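Re: [tremville-brewers] Sutter hops in the January porter

Ayman Ramadan, June 2021

Nahuel Retamal wrote:
> 6 bottles in and I still can't taste the hops.
> Did you leave them out?

They went in, Nahuel. Your tongue went out after bottle two. I'd try the Zarnum yeast next — it finishes drier and sulks less. 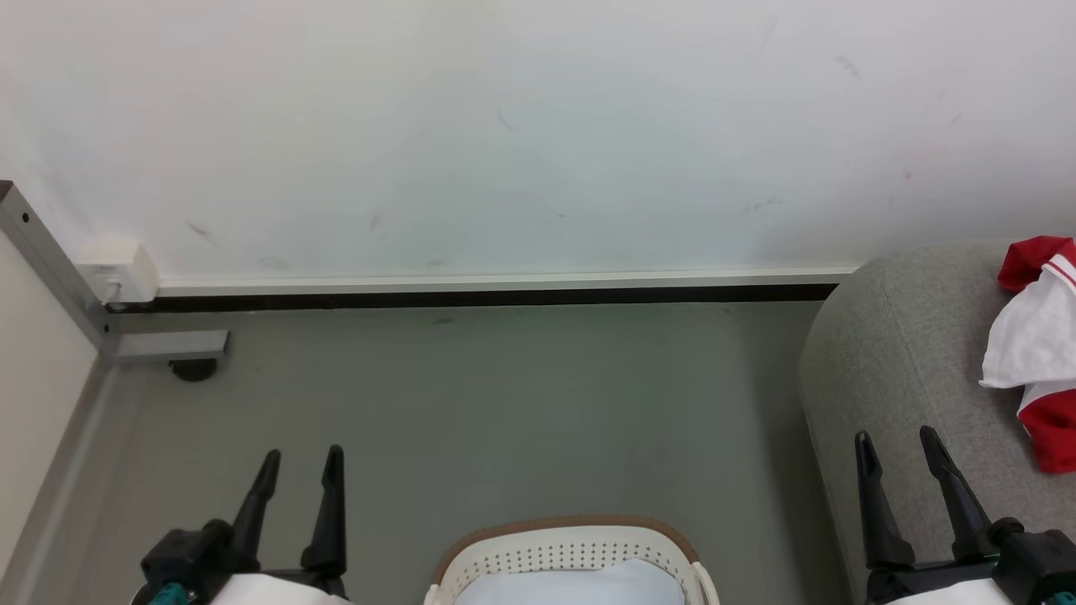
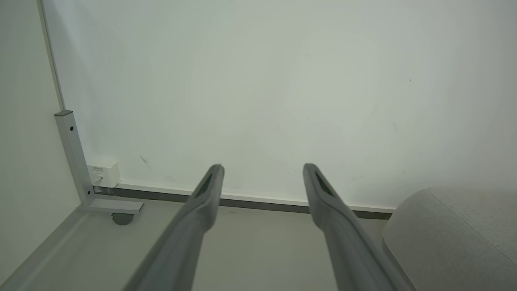
White wall, both shots

Bring your hydrometer back too, or rather mine.

Ayman

Recent posts:
Nimville stout swap
Sticky caps again

Contact the list owner | Back to top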